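Povgate Household Noise Diary, release 2

README, last revised June 15, 2022

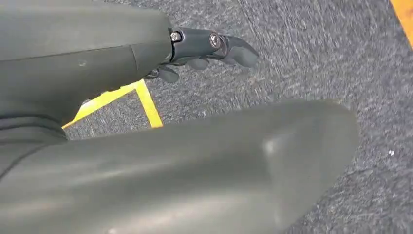 Povgate is a set of written noise diaries kept by people living in rented flats, and it should be read with more suspicion than the first release was. We asked people to write down what they heard, when they heard it and how much it bothered them. That makes it a record of complaint as much as of sound. A small pale scuff on a dark grey shell is easy to pick out, and a single bang at night gets picked out in the same way, while the steady hum of a fridge goes missing from page after page. Anyone who treats the entries as a measure of how loud a building is will get a wrong answer.

What is in it

The release holds 2,970 diary entries out of 4,000 collected. The remainder were dropped by Begoña Gallardo and Kha Phan because the time was missing, the handwriting could not be read, or the entry named a neighbour in a way we could not mask. Dropping them was the right call for privacy. It also removed many of the angriest entries, so the average annoyance score is lower than it should be. We have not tried to correct for this and do not trust the corrections we have seen suggested.

Files

entries.csv has one row per entry: diary number, hour, type of noise, annoyance score, free text.
homes.csv has one row per home: floor, wall type as reported by the tenant, window type.
changes.txt lists edits made after the first release.

The wall type column is mostly guesswork. Tenants knocked on the wall and wrote down what they thought. Patricio Peñalver wanted it removed and was outvoted.

Labels

Noise types were assigned by Trí Nghiêm and Rodrigo Bravo, working apart. They agreed well on music and barking. They agreed badly on "footsteps" against "furniture", and the final label in those rows is whichever one survived a short argument. Merge the two if you can.

The annoyance score runs from "barely noticed" to "could not stay in the room". Several people used only the two ends of the scale. Scores should not be compared between diaries.

Known problems

December is over-represented. Windows were shut and people were at home, so there are more entries about pipes and fewer about traffic than a full year would give.

The Sestex spelling tool was run over the free text before we noticed it was changing slang. The damage has been partly undone. Search for odd words before quoting anybody.

Homes in the Nieto block share a boiler, and its faults turn up in many diaries at once. Those rows are not independent.

Please do not use this set to rank landlords, or to back up a claim that a building material works. A draft report from Cerum did the second with release 1, and the diaries do not support it.

Corrections go in changes.txt, with the diary number and the old value kept.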